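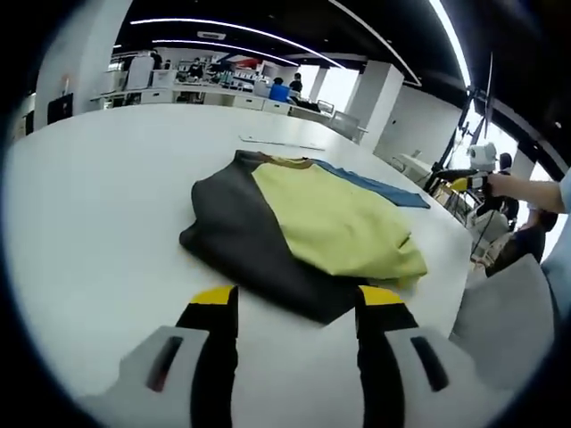
Garment in charcoal, yellow-green and blue on a white table.

Pustalberg Riders' Garage
Pre-Ride and Handover Inspection, Club Loan Motorcycle
Machine: Pamevano twin, the red one
Inspected: September 21, 2026
Trip meter since last inspection: 1335 miles
Result: Passed with comments. Two items open.

Marks used: OK, WATCH, FIX, NO RIDE. "Kind of OK" was retired last year and should not be penciled back in.

Work through the sheet with the engine cold and the bike on the center stand unless the line says otherwise. Write what you found. Writing what you hoped to find is how we came to own a second rear wheel.

1. TIRES AND WHEELS

1.1 Front tire pressure, cold – OK
Matched the label on the swingarm. The gauge in the drawer and the gauge on the compressor still disagree with each other. Use the drawer one.

1.2 Rear tire pressure, cold – OK
Was low, now isn't. Recheck before the next loan in case it has a hobby.

1.3 Tread depth, center and edges – WATCH
Front is fine all the way across. Rear is squaring off in the middle, as you'd expect from a bike that spends its life on the county road pretending to tour. Futier rear, same as last time. Still above the wear bars. I would not start a long trip on it.

1.4 Sidewalls, cuts, nails, cracks – OK
One small stone in the rear tread. Removed. It was not structural.

1.5 Wheel bearings, rock side to side – OK
No play, no grumbling.

1.6 Spokes – N/A
Cast wheels. This line stays because the sheet is shared with the old single, and every year someone taps the cast wheels with a screwdriver and reports a dull tone.

2. BRAKES

2.1 Front lever feel – OK
Firm. Does not come back to the grip.

2.2 Front pads, both calipers – OK
Plenty left. You need a flashlight to see the inner pad on the left side. "Looked fine from standing" is not an entry.

2.3 Rear pads – FIX
Thin. New pads ordered from Olivares, who quoted a price on the phone, charged the same price at the counter and gave me the right part. I mention it as a curiosity. Fit them before the next loan.

2.4 Fluid level and color – WATCH
Level is good. Color is heading toward iced tea. Flush due in November with the winter work.

2.5 Brake light, front lever and rear pedal, tested separately – OK
Both work. Pull the lever, look, let go, then press the pedal, look. If you do both at once you have tested one of them, and you don't know which.

3. CHAIN AND SPROCKETS

3.1 Slack, measured at the tightest point – OK
Adjusted half a turn each side. Marks on the swingarm line up.

3.2 Lubrication – OK now
It was dry and a little orange. The can is on the shelf at eye level beside the keys. I'm not sure where else we could put it.

3.3 Sprocket teeth – OK
No hooks. No shark fins.

3.4 Chain guard bolts – OK
Both present. A personal best for this motorcycle.

4. ENGINE AND FLUIDS

4.1 Oil level, bike upright – OK
Through the sight glass, halfway up. Upright means upright. On the side stand it will always look empty, and that is how someone once poured in enough to lubricate a ferry.

4.2 Oil change – OK
Last done 855 miles ago, per the log. Log entry was legible and signed, so thank you, whoever you are, if only the signature had been legible too.

4.3 Coolant – OK
Between the lines.

4.4 Leaks, underside and fork legs – OK
Slight haze on the left fork leg, wiped off. If it comes back it gets its own line.

4.5 Cold start and idle – OK
Started on the second try, idled high, settled. Normal for this one. It is not a morning bike.

5. CONTROLS AND ELECTRICS

5.1 Throttle returns on its own, bars at full left and full right – OK
Snaps shut. If it ever doesn't, mark NO RIDE and take the key with you.

5.2 Clutch free play – OK
A bit loose for my taste, inside the spec. My taste is not in the spec.

5.3 Headlight, high and low – OK

5.4 Turn signals, all four – OK
Right rear has been glued. The glue is ugly and very strong.

5.5 Horn – OK
Still sounds like an apology.

5.6 Battery, rested – WATCH
Reads fine today. It's the original. Olivares will test it free when we collect the pads, and I'd like them to, before it retires itself in a gas station far from here.

5.7 Mirrors – OK
Tight. Set them to your own shoulders before you leave the lot.

6. FRAME, STANDS, LUGGAGE

6.1 Steering head, full lock to full lock – OK
Smooth, no notch in the middle.

6.2 Side stand and cut-out switch – OK
Engine dies in gear with the stand down, as intended. Please stop reporting this as a fault.

6.3 Axle nuts and pinch bolts – OK
Torqued, paint marks redone.

6.4 Luggage rack – FIX
Left rear bolt missing. The rack was being held on by three bolts and a zip tie. The zip tie was doing its best, but the load limit assumes four bolts. Top box stays off until this is closed.

7. RIDER'S GEAR

Borrowers bring their own. The inspector looks at it before handing over the key, and is allowed to say no.

7.1 Helmet – full shell, no cracks, strap closes and stays closed.

7.2 Gloves – real ones. Gardening gloves have been attempted.

7.3 Jacket and pants – seams sound, zippers work, armor in the pockets made for it. Pull on the seams at shoulder and elbow. If the armor has been taken out for comfort, it goes back in for the ride.

7.4 Boots – over the ankle, laces tucked. A lace around the shift lever makes for a very educational stoplight.

8. PAPERWORK

8.1 Registration and insurance card under the seat – OK
In the plastic sleeve. The sandwich bag has been thrown away.

8.2 Borrower form signed – OK
Deductible is 2000 dollars and it is the borrower's. It says so in bold just over the signature, where people seem to stop reading.

8.3 Loan log up to date – WATCH
One trip of 104 miles has no name against it. The fuel was topped off, so we're dealing with an honest person who can't find a pen.

OPEN ITEMS BEFORE NEXT LOAN

2.3 Rear brake pads. On order.
6.4 Rack bolt. Try the coffee can first, then Olivares. Correct thread and length, please – the last volunteer bolt went in two turns and was declared tight.

ITEMS FOR NOVEMBER

Brake fluid flush. Battery, if it fails the test. Rear tire, Futier again unless somebody makes a case for something else in writing. Left fork leg, if the haze returns.

Key is back on its hook. The sheet goes in the green binder, newest on top.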